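Cahier d'atelier, groupe réseau — 27/9/19
Gouvernance des noms de domaine, suite

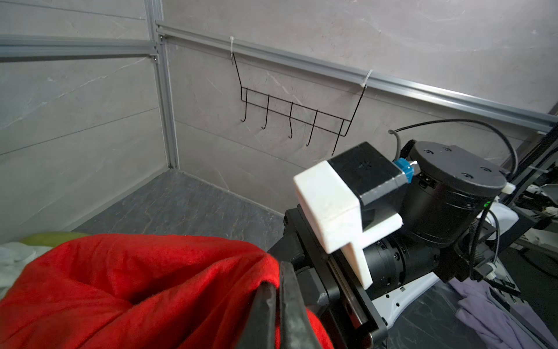 Pince à deux doigts noirs sur un tissu polaire rouge.

Relu avec Védís le projet de position sur la gestion de la racine DNS. Le passage sur les États reste flou : on ne sait pas si « supervision » veut dire droit de veto ou simple avis. À reformuler avant l'envoi à Okum.

Test de résolution sur le serveur Frandsen : 2 000 requêtes, 12 échecs, tous sur des noms accentués. Même essai chez Skunent avec 700 requêtes, aucun échec. Je soupçonne la conversion Punycode côté Frandsen — à vérifier dans les journaux.

Hafþór veut ajouter une annexe sur le filtrage au niveau national. D'accord sur le fond, mais pas plus d'une page. Il manque encore les sources pour le paragraphe sur les traités.

TTL ramené à 60 secondes sur la zone d'essai. Le remettre à la valeur normale après la relance.

Reste à faire : réponse à Curkono sur les points d'échange, traduction anglaise du résumé, salle à réserver pour la réunion de novembre.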